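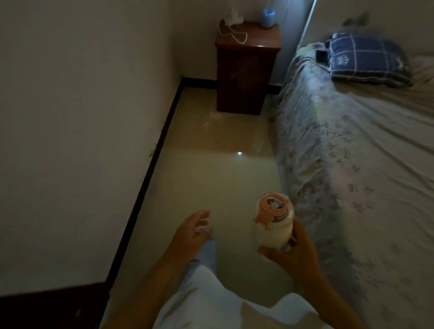 Notebook 11, p. 400

26/02/2024

Back on the tariff pass-through problem. Kincaid sent over their write-up on import duties and shelf prices last week and everyone in the group seems ready to accept it. I'm not. The claim is that importers absorbed nearly all of the new duty and shoppers paid next to nothing. It would be nice if true. I have read the method section three times and still can't find where they say which price they mean: the one at the dock, the one on the wholesale invoice, or the one on the tag.

Started with our own Rinwood price file, 900 product lines, household goods only. Matched what I could against the customs codes. The matching is ugly. The code for plastic kitchenware swallows half the things I'd want kept apart, and whoever built the Rinwood file changed category names partway through April without leaving a note. Fixed by hand where the names were obvious, dropped the rest. Dropped lines are in the tab marked "out", please don't put them back without asking me.

First run: prices on dutied goods up more than on the others, but the gap closes almost entirely if I take out Porkano. Don't like that. One seller shouldn't carry the result, and Porkano was moving its sourcing at the same time, so its prices would have jumped with or without the duty. Second run without Porkano looks closer to Kincaid's answer. Still don't believe either one. 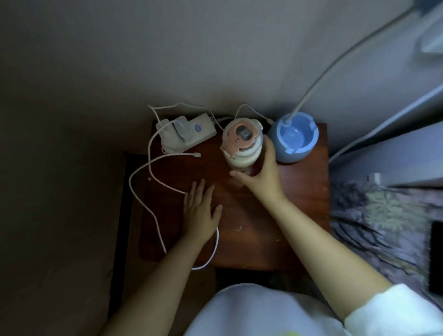

The bigger hole is goods that changed while the price stood still. If a seller ships a thinner or smaller version at the old price, the file shows no pass-through at all and Kincaid chalks it up as the importer being generous. Small items with extra parts are the worst for this. Take a baby bottle like the one in the photo, with its bear-face design on the cap: swap that for a plain cap, keep the tag the same, and our data says nothing happened. Price per unit only tells us something if the unit holds still, and we have product descriptions for maybe a third of the lines. The Hundia catalog might help, as it lists weight and pack size, but I only have the old edition and the scan is poor.

Also not sold on their comparison group. They use goods from countries outside the dispute as the "untouched" set. But if buyers switch over to those goods, demand pushes those prices up too, and the difference between the two sets shrinks for a reason that has nothing to do with who paid the duty. There is one footnote on this. It says the effect is "likely minor." Likely according to what?

To do:
Ask Kincaid which price series they used, and get it in writing.
Rerun with shipping cost taken out, freight rates moved a lot over the same months.
Try the lag at 11 weeks. They use none, and stock bought before the duty has to sell through first.
Find the newer Hundia catalog.

Holding off on the summary table. Anyone who needs a number for the slides can use the range from both runs and say it's a range.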